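Spenden ja, aber bitte keine Säcke mehr

Meinung - 3. Juli 2021

Kurz vorweg, ich hab wenig Zeit, muss gleich wieder los. Aber das muss jetzt mal raus.

Seit dem Hochwasser in Drakitz kommt alle paar Tage ein Lieferwagen auf den Hof vom Pfarrheim. Hintertür auf, Säcke raus, Hintertür zu. Weg. Gut gemeint, sicher. Und wir stehen dann da. Wintermäntel im Juli. Einzelne Skischuhe. Ein Brautkleid, zweimal schon. Was die Leute in der Unterstadt brauchen, ist aber was anderes: Geld für einen Bautrockner. Eine Kaution. Jemand, der mit ihnen den Antrag ausfüllt, und zwar bis zum Ende, nicht nur die erste Seite.

Ich sag das seit dem Frühjahr, und ich mach mir damit keine Freunde. In der Gemeinde heißt es dann, man dürfe die Leute nicht vor den Kopf stoßen, die geben doch von Herzen. Ja. Tun sie. Und trotzdem haben wir 28 Samstagsstunden im Monat mit Sortieren zugebracht, in denen man auch Hausbesuche machen könnte. Zeit ist auch eine Spende. Die wird nur nie gewogen.

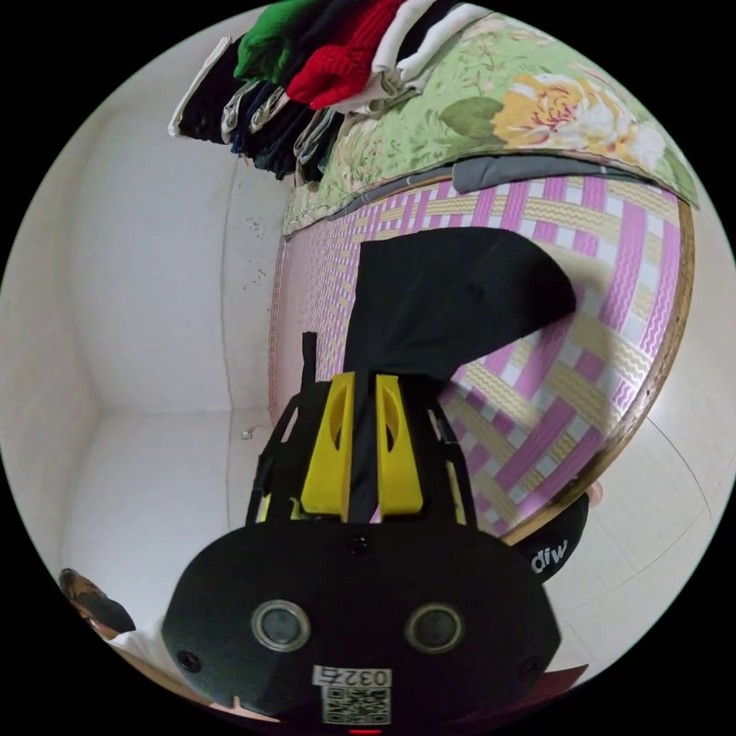 Bei uns in Erkton haben wir die Kleiderannahme nach der letzten Flut ganz zugemacht, schrieb mir Hilde daraufhin, und es gab vier Wochen lang böse Anrufe, danach kam mehr Geld rein als vorher. Man müsse es halt aushalten, und man müsse vorher sagen, wohin das Geld geht, sonst glaube es einem keiner.

Das mit dem Aushalten ist der Punkt. Wir halten es nicht aus. Wir nehmen lieber noch einen Sack an und schleppen ihn in den Keller, als einmal an der Tür Nein zu sagen. Christlich ist das nicht unbedingt, eher bequem.

Zum Geld. Wir hatten im Frühjahr 470 Euro in der Soforthilfekasse. Vierhundertsiebzig. Für eine ganze Straße. Davon gingen 200 an eine Familie, deren Waschmaschine hin war, der Rest in Fahrkarten und Apothekenrechnungen, dann war Schluss. Gleichzeitig haben wir 400 Euro im Jahr für den Lagerraum bei der Hilline-Spedition bezahlt. Für Sachen, die keiner abholt! Ich hab in der Sitzung im Mai danach gefragt und bekam die Antwort, das sei ein anderer Haushaltsposten. Mag sein. Ist mir egal, welcher Posten das ist.

Dann das Argument mit der Würde. Hör ich oft: Wer was zum Anziehen bekommt, ist versorgt. Nein. Wer sich selber was aussuchen und bezahlen kann, im normalen Laden, mit normaler Tüte, der ist versorgt. Die Frauen vom Nông-Treff machen das seit letztem Oktober mit Gutscheinen, ganz ohne Bedürftigkeitsprüfung am Biertisch vor allen Leuten. Ein kurzes Gespräch, Gutschein, fertig. Missbrauch? Gab es wohl auch mal. Und? Beim Lagerraum redet auch niemand von Missbrauch.
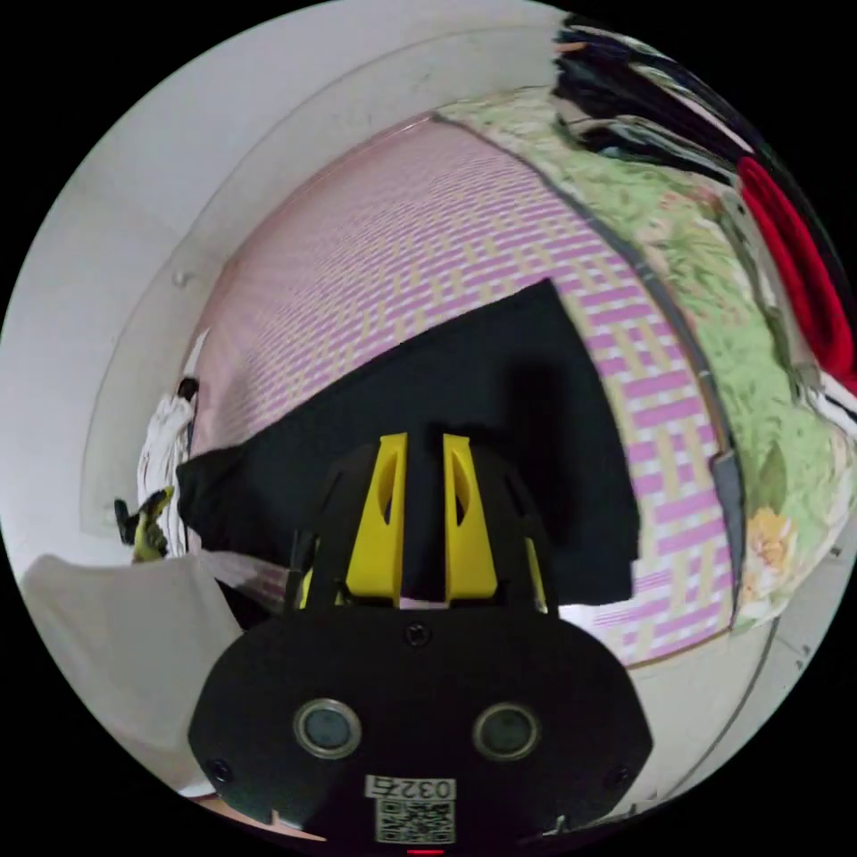
Was ich also will, konkret. Annahmestopp für Kleidung bis Jahresende, mit einem ordentlichen Aushang und einem Satz im Pfarrbrief. Den Lagerraum kündigen, das Geld in die Soforthilfe. Die Samstage für Besuche nutzen, immer zu zweit, mit Liste, wer wo war. Und die Dekanatsstelle soll endlich die Antragsformulare in leichter Sprache rausrücken, die angeblich seit Monaten fertig sind.

Ausnahmen kann man machen. Kinderschuhe, Bettwäsche in gutem Zustand, von mir aus Schultaschen im August. Aber auf Anfrage, wenn wirklich einer was sucht, und nicht auf Vorat.

Ich weiß, dass manche das hartherzig finden werden. Mir wurde letzte Woche nach der Messe gesagt, ich würde den Leuten das Helfen verleiden. Hat mich getroffen, ehrlich gesagt. Ich bin seit Jahren dabei, ich hab selber genug Säcke getragen. Aber Helfen ist kein Recht des Helfers. Wenn das Falsche kommt, muss man es sagen dürfen, auch dem netten Ehepaar mit dem vollen Kofferaum.

Die nächste Sitzung ist nach den Sommerferien, Termin steht noch nicht. Anträge bitte vorher schriftlich, meiner liegt schon im Büro.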